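Satin sheets need a cooler, gentler wash than cotton, and most of the damage people blame on the fabric comes from the dryer. Wash on delicate at 20 degrees, inside out, with half the usual liquid detergent. Keep towels, jeans and anything with a zip out of the load. Skip fabric softener, as it leaves a film and dulls the colour.

While the bed is stripped, sweep or vacuum the floor around it. On wood, use a soft brush head and a barely damp mop, going with the grain.
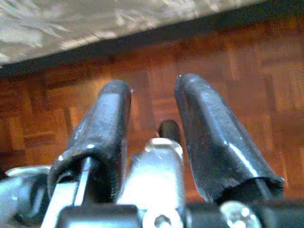

*Parquet floor.*

## Drying and creases

- Shake each piece hard before hanging.
- Dry in the shade. Strong sun will fade darker colours over a summer.
- Iron on the lowest setting, on the wrong side, with a cotton cloth between.
- Small wrinkles usually drop out after a night or two on the bed.

If a fitted sheet keeps riding up, measure the mattress depth before buying another. Sheet straps under the corners also work.
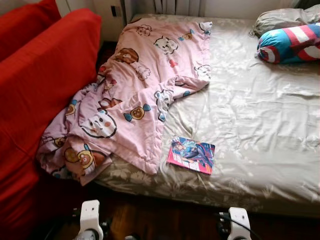
Ayman Hourani writes that he gave up on straps and puts an old flannelette sheet underneath, which stops the satin sliding on the mattress protector. He has done it for nine years and washes the under-sheet every second change.

## Blankets

Printed fleece and plush should be washed alone in cold water. Check the label before using the dryer, and clean the lint filter first. Air blankets between washes by folding them back in the morning and leaving the window open for 20 minutes.

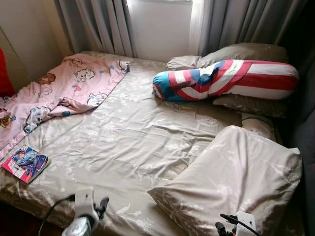 In July, when it's too cold for that, hang them over a door in a heated room and turn them once. Store spares in a cotton bag, never plastic.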